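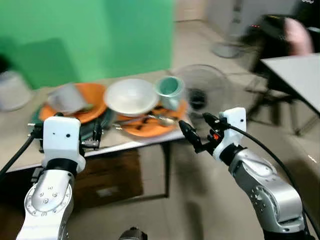 Last changed: 2024-04-01

Clearing the Table: A Report on Shared Dishes at Leltodby House

Our project group got the idea for this report in December, at the end of a very long supper, when we all looked at the table and then looked at each other and went to bed. The next morning the plates had to be soaked before anyone could eat breakfast, and over that slow breakfast we started talking about why clearing a table feels like so much more work than setting one. Our course asks for a project on an everyday household task, so we had our subject before the coffee was finished!

Leltodby House is a student residence with one shared kitchen and a light beige table that does duty for meals, homework, card games and the mending of bicycles (please don't ask about the bicycles). The dishes have come from all over. We have orange plates and dark green plates, white bowls that are wide and shallow, and mugs in whatever color people brought from home. The mint-green one with the teal inside is everybody's favorite and is usually the first to go missing from the shelf.

What we wanted to find out

We had two questions. The first was whether the order in which things leave the table makes the job easier. The second was whether people would stick to an order once it had been agreed on, which our instructor warned us would be the harder of the two, and she was right.

How we went about it

We kept a notebook by the sink and asked everyone to write down how the table got cleared after supper, in as many or as few words as they liked. Some people wrote a whole page and some people drew a sad face. We also tried out different ways of doing it ourselves. Our budget was 2000 in house credits, and we spent 855 of it on dish soap, cloths and a drying rack from Kurek, the little hardware place down the hill. The rest went back to the house fund.

The first method we called "grab and go," and it is just what it sounds like. You pick up whatever is nearest and walk it to the sink. It is friendly and fast at the start, but you end up with plates sitting partly on top of other plates, a mug parked beside a bowl on a dirty plate, and a spoon lying across whatever room is left. A pile like that looks as if it is nearly finished and it is really quite awkward to carry, especially with the spoon sliding about.

The second method we named Prornel, after the board game we were playing when we thought of it, where you have to move your small pieces first. Spoons and forks come off before anything else and go straight into a tub of warm water. Mugs are next, then bowls. Plates are left for last, and each one gets scraped and wiped for crumbs and specks before it is stacked with others of its own kind.

What we noticed

The thing that surprised us most was the cloth. We had hardly mentioned it in our plan, and it came up in the notebook more than any of the dishes did. A gray-white cloth crumpled on a plate looks like somebody has started wiping, so the next person walks by and leaves them to it. Then the cloth picks up whatever was on the plate, and you need another cloth. We made a rule that the cloth is either in a hand or on its hook, and this small rule did more good than all our talk about stacking.

Plates of mixed colors were the other sticking point. The dark green ones and the orange ones don't nest very well together - the rims catch - and a mixed stack leans. Sorting them at the table takes a moment longer but the stack behaves itself all the way to the sink.

As for sticking to the order, people were very good about it for the first stretch and then went back to grab and go on busy nights. We did it too, and we were the ones who wrote the rules.

What we would change

We would ask for shorter notebook entries, as reading them all took up two whole evenings. We would also like to try the same thing at Umeck, the residence across the yard, where all the plates match and the table is round. If we get the chance, the drying rack is coming with us.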